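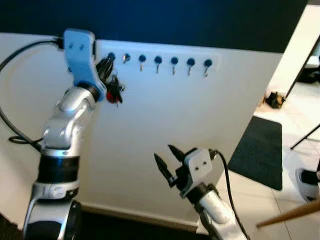 Greer Skinner commented that a key rack only works if the keys are heavy enough to remind you they're in your pocket, and that hers sat bare for most of October. Fair enough. I doubted mine too, and I still don't buy the claim that a row of hooks will organize a household. It will hold keys, if you put it up properly.

How to hang it

Skip the sticky strips. The Plada rack came with 2 of them and a promise on the box that I don't believe. Use screws.

Hold the rack where you want it, at the height your hand reaches when you walk in. Mine is 400 mm wide, so the screw holes are closer together than they look. Mark the left hole only. Put that screw in most of the way, hang the rack from it, lay a level along the top, then mark the right hole.

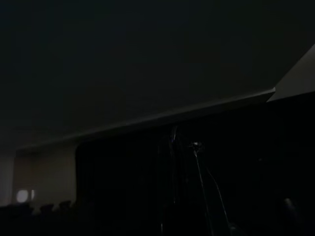

Check the level again before the second screw goes all the way in. Screws pull things sideways as they bite. Some guides say to measure down from the ceiling instead, but that assumes the ceiling is straight, and I wouldn't bet on it.

Tighten by hand. If the screw spins without gripping, take it out and use a thicker one. Filler and toothpicks are a popular fix that I've never seen last.

Give the heaviest bunch an end hook, so it doesn't swing into the others. Rory Purves swears by labels over each hook. I tried them and people ignored them.
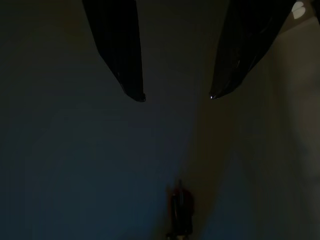

Dark blue-gray surface, with a paler area to the right.

Leave the rack alone for a day, then tug each hook downward. If anything shifts, move the screws to fresh holes.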